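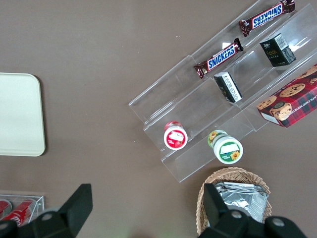
Snickers bars on a clear tiered stand.

Zodamen Drorkent four-voter polling booth

Democracy asks very little of its furniture. It wants somewhere to stand, something to lean on, and a bit of board between you and your brother-in-law. The Drorkent supplies all of that for four voters at a time and goes back into its bag when the result is in, whatever you may think of the result.

It is a freestanding folding booth for council elections, parish polls, union ballots, student elections and the sort of club vote that everyone insists is a formality until the recount. Four people stand with their backs to the room, one on each side of a central column, and mark their papers on a shelf 922 mm from the floor. Side screens stop the glance to the left. They also stop the glance to the right, and we take no view on which does more harm.

What you get

One booth, flat packed, with four writing shelves, screens, a column and feet. One carry bag with a shoulder strap. One set of printed instructions, on a single sheet, with drawings. Four pencil holders with cord. Pencils are sold separately, and yes, we have heard what people say about the pencils. Pens fit too.

Ballot boxes are not included. See the Takács range for those. The large Takács takes 3000 folded papers, which will see most wards through a lively day and will make the turnout at a parish poll look rather sad. A smaller one is available and kinder to morale.

Putting it up

Stand the column on its feet, open the screens until they click, then drop in the shelves. One person can do it, though two will argue less than you'd expect. There are no tools and no loose screws, so there is nothing to find under the village hall piano in June.

The shelves only go in one way up. If a shelf won't go in, turn it over. If it still won't go in, you are holding the lid from the bag stiffener, and you would be surprised how many calls we take on that subject at half past five in the morning.

Materials and finish

Screens and shelves are made from Prelimix board, a light composite with a wipe-clean face. Marker pen comes off with a damp cloth, as does most of the political commentary people feel moved to leave behind. Biro takes longer. Carved initials are permanent, and replacement shelves can be ordered singly.

The standard colour is pale grey. We are asked for others. We used to supply blue, and then someone complained, so we supplied red, and then someone else complained. Green lasted one spring. Yellow was never tried. Grey has so far offended only an interior designer. If your organisation has no parties to speak of, or only one, we can quote for other colours on orders of ten booths or more.

Printing on the screens is limited to voting instructions and your returning officer's notices. We won't print logos, slogans, portraits or sponsor messages on the inside faces. Please don't ask whether a very small slogan would be all right.

Access

One of the four positions can be set lower for voters who are seated. Swap the standard shelf for the low shelf supplied and move the screen down to the second notch. Leave enough floor clear on that side for a wheelchair to turn, and don't put the queue barrier there, even though it is the obvious place for a queue barrier.

A clip-on lamp fits the top of the column. Church halls, in our experience, are lit for bats.

Storage and care

Dry the booth before bagging it. Store it upright somewhere dry. It will spend most of its life in a cupboard, waiting for someone to resign, and it doesn't mind this. Check the feet each year and replace any rubber that has gone hard. Spare feet come in sets.

Guarantee

Hinges and column are covered for five years. The bag is covered for one. The guarantee doesn't extend to damage caused by candidates, their supporters or anyone standing on the shelves to make a speech.

Hire

Booths can be hired by the week, collected or delivered. Book early if an election has been called, and earlier still if everyone in charge says there won't be one.

Related items

Takács ballot box, large
Takács ballot box, small
Numbered seals, bag of 100
Drorkent low shelf, spare
Clip-on column lamp
Queue barrier, retractable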